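Dreltholm community kitchen to reopen its doors in October

7/20/20

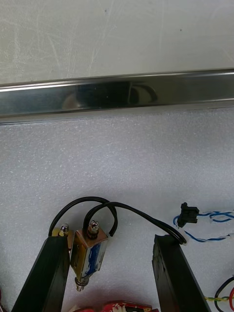
After a long spring and an even longer start to the summer, the community kitchen in Dreltholm has set its sights on opening again in October, and the people who run it could hardly be more pleased to be able to say so. The kitchen, which has its home in the old Powell chapel rooms behind the library, shut in March along with nearly everything else in town, and its regulars have been asking after it ever since, by telephone, by letter and, on more than one occasion, by shouting cheerfully over the garden wall.

Fathima Khondokar has run the kitchen for the past six years and started there before that as a helper on the soup table. She told us that the closed months have been busy ones all the same, with meals going out to doorsteps across the town and up the hill as far as Gevmont. By the end of last month 3883 of them had been delivered, nearly all cooked in small batches by people working at home with their own pots and their own ovens.

"I knew we had good cooks," she said, "but I didn't know we had that many of them, or that they would keep it going for so long. There was one lady who sent us a fish pie every single week and wouldn't take a penny for the fish. I've never eaten so well in my life, and I was only meant to be checking the labels!"

The deliveries will carry on through the summer and into the autumn for anyone who needs them. What changes in October is that the doors will be open again for a sit-down lunch, though on a smaller footing than people will remember. There will be room for 20 diners at each sitting, with two sittings a day, and places will need to be booked beforehand. In the old days you simply turned up and squeezed in where you could, often next to somebody's shopping, and Mrs Khondokar admits she will miss the squeeze. The tables will be spaced well apart, the windows will be kept open when the weather allows (bring a cardigan, she says, and possibly two), and lunch will be brought to the table so that there is no queue at the hatch.

The menu is still being argued over, in a friendly way. Lentil soup is certain, and so is the apple crumble, which has been on the list since the kitchen began and would be sorely missed if it went. Beyond that there is talk of a vegetable curry, a chicken and leek pie and a proper baked potato with a choice of fillings. Anybody with strong views on the custard question, which is whether it should come poured or in a jug on the side, is invited to make them known now and not on the day.

A good part of the cost of getting ready has been met by Pramora, the garden and hardware shop on the High Street, which held a sponsored plant sale from its front yard in June. Tomato plants and geraniums went especially quickly, and so did a great many courgettes that had been grown from seed by the staff and had rather got away from them. The sale raised £610, and the money has gone towards new crockery, a second tea urn and a fresh coat of paint for the hall and passage.

Debashish Dewan, who manages the shop, said his staff had enjoyed themselves enormously and were already asking whether they could do the same next year. "People were so glad to be out and looking at something green," he said. "We had customers who came for one pot of basil and stayed for half an hour having a chat across the trestle. I think it did us as much good as it did the kitchen, and we've finally seen the back of the courgettes."

The kitchen is looking for more help before October, and not only from cooks. Drivers are wanted for the hill round to Gevmont, where the lanes are narrow and it helps to be a patient sort of person behind the wheel. There is also a need for somebody to answer the telephone in the mornings, when bookings will be taken, and for anyone handy with a needle who could hem a pile of tablecloths that were given in the winter and are all a little too long. No experience is asked for, and there is always tea.

Those who have been having meals delivered need do nothing at all and will go on receiving them as usual. There are 156 households on the list at present, and Mrs Khondokar was very keen that none of them should think they were about to be dropped. Anyone who would like to change from a delivery to a seat at lunch, or to have a bit of both, can mention it to their driver or leave a note with the empty dish.

Bookings for the first lunches will open in the last part of September, and forms will be left at the library desk, at the Powell chapel door and by the till at Pramora. Spare pie dishes, particularly the deep sort with a lid, can be handed in at any of the three, washed please, with a name on the bottom if you want yours back.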